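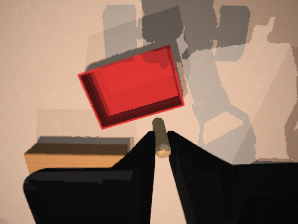
How a robot practices inside a computer

Robots need practice, just like people do. If a robot is learning to pick up a small wooden peg, it may need thousands of tries. With a real robot that takes a long time, and parts can wear out.

So the team at Mimer does a lot of its teaching in a simulation. A simulation is a pretend world made by a computer, a bit like a video game. The peg, the red box and the robot's black fingers are all drawn by the computer. Nothing in there can break.

What does the robot see?

The robot learns from pictures. To a computer, a picture is a big grid of numbers, and each number tells how bright or what color one tiny dot is. The robot has to work out from those numbers where the peg is and where its own fingers are.

Why shadows are tricky

You know that a shadow is not a thing you can pick up. A robot doesn't know that at first. A dark shadow on a wooden board can look like a hole, or like the edge of another object. Shadows also move when the light moves, so the same board can look very different from one try to the next.
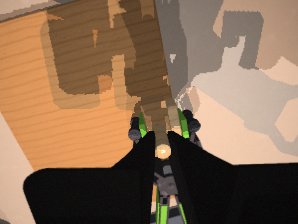
The gripper and a wooden board with a jagged shadow across it, drawn by a computer.

How the test was done

Povilas Sakalauskas and his team trained two copies of the same robot program. Each copy got 2945 practice tries. The first copy, called Kotby, practiced with the light always in one spot. The second copy, called Chamoun, practiced with the light in 29 different spots.

Then both copies took the same test, with light from places neither one had met before. There were 7 kinds of light in the test.

What they found

Chamoun did better. It had learned to pay less attention to shadows and more to the shape of the peg. Kotby often reached for the wrong place when a shadow fell across the wood.

The next job is to try Chamoun on a real robot in the Fernton lab. Real light is messier than computer light, so the team expects some misses.

Words to know

Simulation: a pretend world made by a computer.
Gripper: the part of a robot that holds things.
Program: a set of instructions a computer follows.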